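About Us

Hi, I'm Iolanda Macedo, and I run Drevisstead. We help schools, labs and small shops work out which robots to buy, what they'll cost once they're up and running, and what to leave off the order until next year. That last one is most of the job, if you ask me.

I got into this the slow way. I used to do purchasing for a packaging company called Amaral, and one October my boss walked in with a quote for a robot cell and asked me if the price was fair. I had no idea! The arm was on one line, and then there were two pages of other stuff under it — mounts, grippers, spare cables, a service plan, training for people who'd already left the company. I spent weeks on the phone asking what each line was for. By the end I had a spreadsheet with 217 rows and a pretty good sense of which ones mattered. Friends at other companies started asking for a copy, and I started charging for my time a little while after that.

We still use that spreadsheet. It's up to 245 rows now and we call it Lekia, for reasons that made sense late one night. When you sign on with us, you get your own copy, and we fill it in together. It covers the equipment, sure, but also the table it bolts to, the outlets behind the table, the shipping crate you'll have to store or throw out, and the hours somebody on your staff will spend learning the thing. People forget the hours. I forgot them on my first project and had to go back and ask for more money, and that was not a fun meeting.

How it usually goes: you call or write, and we talk for an hour or so for free. I'll ask what you want the robot to do on a boring morning, with no visitors around. If you can tell me that in a sentence or two, we're in good shape. If you can't, we'll work on the sentence before we look at any catalogs (I've had clients stop right there and spend the money on shelving, and they were happy with it). After that we write up a plan with two budgets in it, the one you'd like and the one you could live with, and we get quotes for both.

We don't sell equipment and we don't take a cut from anybody who does. I get asked that on almost every first call, so there you go.

Most of our clients are buying their first setup. A lot of them come in thinking they need something huge, and then we look at the work and it fits on a tabletop. Small objects, short reaches, two arms that can get at the same spot from either side. Toothbrushes, cups, a tube of toothpaste, some bins to sort into — plenty of good work gets done at that size, and the bill is a lot easier to carry upstairs to whoever signs it.

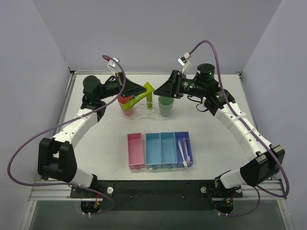
With a pair of arms, I tell people to budget for the pair all the way through. Two sets of cables, two grippers, two sets of spares, and enough table for both bases to be bolted down properly. Ask about walls or a surround early, too, while the carpenter or the frame shop is still quoting. And please put a line in for props! Cups and bins are cheap, but they crack and wander off, and I've seen a purchase order held up for weeks over a box of plastic trays.

Our longest-running client is Skikum, a training school that's been with us for 10 years. They replace things one piece at a time, a little every budget cycle, and I love working that way. They call me before they've made up their minds, and we argue it out over the phone with the spreadsheet open on both ends.

If you've got a quote on your desk and you're not sure about it, send it over. Handwritten notes in the margins are fine. I'm usually at my desk by 8 a.m., and I do read everything that comes in.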